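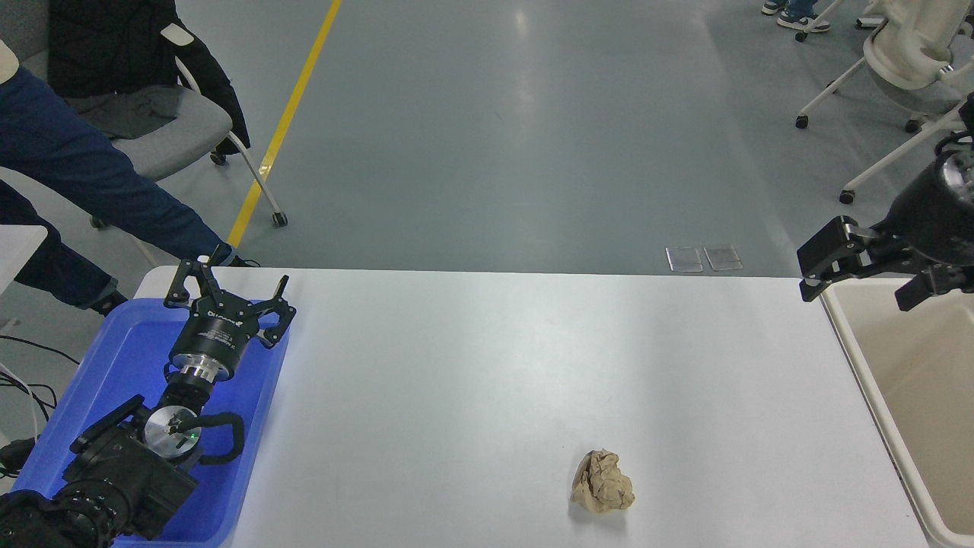
Stirkier Works — Packing & Dispatch Team
Board: Benches and consumables
Thread: Crumpled paper as void fill, bench 2

skerklow_ops
White table, beige bin on the right, one ball of brown paper on the top. I want to settle how tightly we crumple. The current sheet is 300 mm wide. A tight ball holds its shape but fills very little of the carton.

majumder77
Depends on the load. For anything over a kilo I'd go tight. A soft ball goes flat under weight and the item ends up against the carton wall.

tapegun
Disagree. Two soft balls side by side do better than one tight one, and you use less paper. I went through 332 cartons in October with soft fill and had two returns for damage.

majumder77
What was in them? If it was mostly the Skistent brackets, those would survive with no fill at all.

tapegun
Mixed. Brackets, lamp bases, a few glass covers. Both returns were glass.

majumder77
Then that supports tight fill for glass.

skerklow_ops
Could we keep to the bench as well. I'd like the bin for offcuts only and finished balls left on the table top, where the packer can see them.

lowbay
Against. Paper rolls on a bare white top. Put the balls in the bin and the offcuts underneath in a sack. The raised rim is enough to keep them in.

tapegun
A creased ball doesn't roll far — the folds stop it.

lowbay
It does when the dock door is open.

skerklow_ops
Fair. Trial as follows: balls in the bin, tight for glass, soft for the rest. We have about 819 sheets left on the pallet, so please note usage per shift in this thread.

majumder77
Fine by me. I still want tight for lamp bases.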